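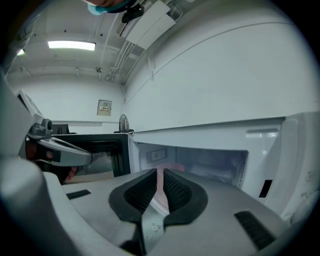 How Wool Becomes Cloth
14 shares 2 comments

Long ago, most people wore clothes made from wool or from plants such as flax. Making even a plain tunic took many weeks. This page explains how the work was done.

First, the wool was cut from the sheep with iron shears. It was dirty and full of knots, so it was pulled through combs with long teeth until the fibres lay side by side.

Next came spinning. The spinner fixed some fibres to a stick called a spindle and set it turning. As it turned, it twisted the fibres into thread. A small weight, called a whorl, kept the spindle moving. Whorls were made of clay, stone or bone. The museum at Otness has 41 of them, and one has a row of tiny dots scratched round its edge.

The thread was then woven on a loom. The threads that hang down are called the warp. The threads that go across are called the weft. A tunic for an adult could need about 2000 metres of thread.

Some thread was dyed before weaving. The root of a plant called madder gave red, and the leaves of woad gave blue.

Fulgencio Figueroa shows visitors how to use a spindle at Stodgate Hall each October. Children may try spinning for themselves, and an adult should stay with them.

Words to know
Fibre: a thin strand, like a hair.
Whorl: the weight on a spindle.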